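Filed under: Student Work / Consumer Studies / Term Projects

Do "quiet hours" tariffs save renters money?

Eugénie Lecomte and Horațiu Filip

The Endden tariff promises cheaper power at night, and the leaflet says a household that shifts its laundry and dishes will notice the difference. We doubted that from the start. Most renters in Sovton don't own the big appliances that make shifting worthwhile, and the leaflet never says whose household it has in mind.

We asked 40 renters to keep a diary of meter readings through February. Only 32 handed one in that we could use. The rest had gaps of a week or more, and one was mostly a shopping list.

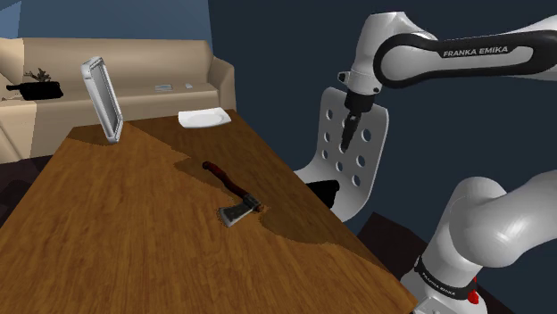
Living rooms were where the plan fell apart. People want lights, heating and a screen on between six and ten, and those are the expensive hours. One tenant did move her washing to midnight, until the downstairs neighbor complained. She went back to Saturdays.

Nine diaries showed a lower bill. The biggest saving came from a couple who were away for half the month — hardly a win for the tariff. We can't rule out mild weather either, and we had no bills from the year before to check against.

Our supervisor thinks 200 diaries would give a clearer answer. Maybe so, but we would want the supplier's own figures first, and our two letters asking for them have gone unanswered.

Related projects
Bus shelters on the Bururora line
Who reads the Szűcs newsletter?
Secondhand textbooks after 90 days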